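Gift Wrapper and Counter Helper, Seasonal with a Chance to Stay On
Brultar Paper & Ribbon, Guncombe

Do you fold your maps back along the right creases? Do your friends hand you their awkward presents every birthday and ask you to make them look nice? Then we would love to hear from you, and we hope you will read to the end of this, even though we know we do go on a bit.

Brultar is a stationery and gift shop on the main street in Guncombe, two doors up from the post office. We sell cards, wrapping paper, ribbon, ink, notebooks, candles, party things and a great many small items that people pick up, put down and then come back for. At the back of the shop is the wrapping counter, and it is the part of the business we are proudest of. People bring us things they bought here and things they bought somewhere else entirely, and we wrap them all with the same care. Last winter the line went past the greeting cards most afternoons, and we promised ourselves we would have another pair of hands before it happened again.

About the job

You would be at the wrapping counter for most of your shift, with some time on the register and a little restocking when things are slow. Boxes are the easy part. We also get teapots, tennis rackets, houseplants, a fair number of bicycles (well, the handlebars, at least) and balloons with tissue around them for baby showers and retirement parties. You don't need to know how to do all this on your first day - we will teach you, and we have plenty of scrap paper to practice on.

You would also help customers choose. Some come in knowing exactly which green they want. Others stand in front of the ribbon wall looking a little lost, and they are often the nicest people to help. We carry 68 colors of ribbon at the moment, so a patient person with an opinion is worth a lot to us.

Around the start of February we get very busy again, and from then on we also make up table favors and centerpieces for Virk, the event hall out by the lake. Those orders are large and sometimes change at the last minute. If you get flustered easily that may be a hard week, but there is always coffee, and we do try to laugh about it afterward.

Hours and pay

The position is part time through the holidays, with shifts starting at 10 a.m. or at 2 p.m. We can be flexible about school pickups, classes and the bus from Nirbridge, which as you may know has its own ideas about the timetable. Pay is hourly and we will talk about it openly when we first meet. You will get a staff discount of 40 percent on everything in the shop except stamps.

If it works out well on both sides, we would be glad to talk about keeping you on in spring.

Who we are looking for

Somebody kind to customers, first of all. Neat hands help, and so does being able to stand for a good stretch and lift a carton of paper without hurting yourself. Shop experience is welcome but we don't require it. One of our best wrappers came to us after many years in a dental office, and another had never had a paying job before.

We would especially like to hear from people who are coming back to work after a long time away. We know how daunting it is to write that first letter. 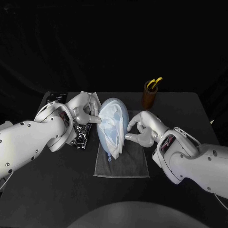
How to apply

Please write us a short note telling us a little about yourself and when you could work. A resume is fine if you have one handy, but a friendly page in your own words will do just as well, typed or handwritten. Drop it off at the register or mail it to Brultar Paper & Ribbon, 69 Main Street, Guncombe. Mark the envelope "Wrapping" so it doesn't end up with the invoices.

We will invite people in for a chat and a short try at the counter, where you will wrap 2 items of our choosing and one of your own. Bring something odd if you like! The try takes less than an hour and we pay you for it. Everyone who writes will get an answer from us, though please give us a little time if the shop is full.

The side entrance on the alley has no step, and we can lower the wrapping counter for anyone who would like to work sitting down. Just mention it in your note.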